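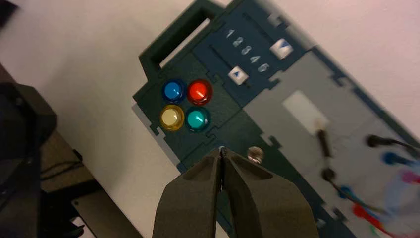

What does a tolerance on a drawing tell the shop?
It gives the largest and smallest size a finished feature may have and still be accepted. The nominal size by itself gives neither.

Unit 4. Tolerances and fits
Notes by Gilles Lacroix, revised 6/17/18

4.1 Terms
Nominal size: the size used to name the feature.
Limits: the maximum and minimum permitted sizes.
Tolerance: upper limit minus lower limit. Always positive.
Allowance: smallest hole minus largest shaft. Negative for an interference fit.

Students mix up the last two every year. Tolerance belongs to one part; allowance belongs to a pair.

4.2 Types of fit
Clearance: the smallest hole is larger than the largest shaft. Used for running and sliding parts.
Interference: the largest hole is smaller than the smallest shaft. Assembly requires force, or a temperature difference between the parts.
Transition: the limits overlap. A given pair may go together either way, and the drawing does not say which.

4.3 Worked case
The Jorner bracket has a bore with limits 23.000 and 23.021 mm. The mating pin has limits 22.980 and 22.993 mm.
Hole tolerance: 0.021 mm
Shaft tolerance: 0.013 mm
Minimum clearance: 23.000 − 22.993 = 0.007 mm
Maximum clearance: 23.021 − 22.980 = 0.041 mm
This is a clearance fit. Repeat the calculation with the pin limits raised by 0.015 mm and name the fit that results.

4.4 Stacking
When dimensions are chained, the worst-case variation of the total is the sum of the individual tolerances. The root-sum-square estimate is smaller, but it assumes independent, centered variation. Tool wear violates that assumption — sizes drift in one direction through a batch. In the Hoarau spacer batch of 2000 pieces, 143 were over the upper limit, most of them late in the run.

4.5 Reading before the next unit
Runditz course reader, page 92 to the end of the chapter. Skip the section on tapers, which we take up in November. Bring the solution to 4.3 with units on every line.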